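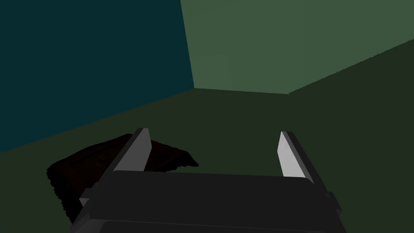
Datasets / Sports / Soccer

Ferrand Transfer Window Records

README, version 36

Contents

This package holds player transfer records for the clubs of the Ferrand regional soccer league. It covers permanent moves, loans, free transfers and released players. There is one row per move, so a player who goes out on loan and later signs for good with the same club has two rows.

The current release has 511 rows and 10 columns. Everything is in a single file, moves.csv, encoded as UTF-8 with a header row. Fields are separated by commas, and any text field that contains a comma is in double quotes.

Columns

move_id - a whole number, never reused. If a row is deleted, its number stays empty.

player_id - matches the player_id in the Venirwood appearance tables. Player names are not included in this package.

position - GK, DF, MF or FW, as registered on the day of the move. Players who change position later keep the old value in the older row.

age - in full years on the day of the move.

from_club and to_club - short club names. "None" in from_club means the player was without a club. "Outside" means a club that does not play in the league.

move_type - permanent, loan, loan_end, free or released.

window - summer or winter, followed by the season. Free agents signed after the deadline are placed in the window that closed most recently.

fee - in thousands, in the league's reporting currency. Blank means undisclosed. Zero means the clubs stated that no fee was paid. Please do not treat these as the same thing.

source - L for the league register, C for a club statement, P for a press report.

How the records were collected

The base is the league register, which gives both clubs, the date of registration and the type of move. It does not give fees. Fees come from club statements where there is one, and from local press reports otherwise. When two press reports disagreed, the fee was left blank.

Rumors are not included. A move has to be registered before it gets a row, even if both clubs have announced it. A few deals that were announced and then fell through, including one between Evero and Tritex on deadline evening, do not appear anywhere in the file.

Exact registration dates were removed before release. They were entered differently from club to club and caused more trouble than they were worth.

Known problems

Undisclosed fees are common in the winter windows, so winter averages should be read with care.

Add-ons and sell-on clauses are not recorded. The fee is the up-front amount only.

25 rows have a blank age. Most are youth players whose clubs did not file a date of birth.

Loan endings were not logged in the earliest season. If you need loan length, start from the second season in the file.

Tritex changed its short name partway through. Both spellings have been merged under the current one.

Suggested uses

Squad turnover, loan patterns between clubs and age profiles by position all work well with this file. It is less useful for putting a price on a single player - the fee column has too many gaps, and wages and contract length are missing.

Changes in this version

Added the most recent winter window.

Corrected from_club in several rows where a returning loan player was shown as coming from "Outside".

Changed released players with a fee of zero to a blank fee.

Updates

New versions come out in March and September, once the register has closed. Corrections between versions are held for the next one. To report an error, open an issue with the move_id and a link to the source.

License

Free to use and share with credit to the Ferrand Transfer Window Records. The Venirwood tables have their own terms.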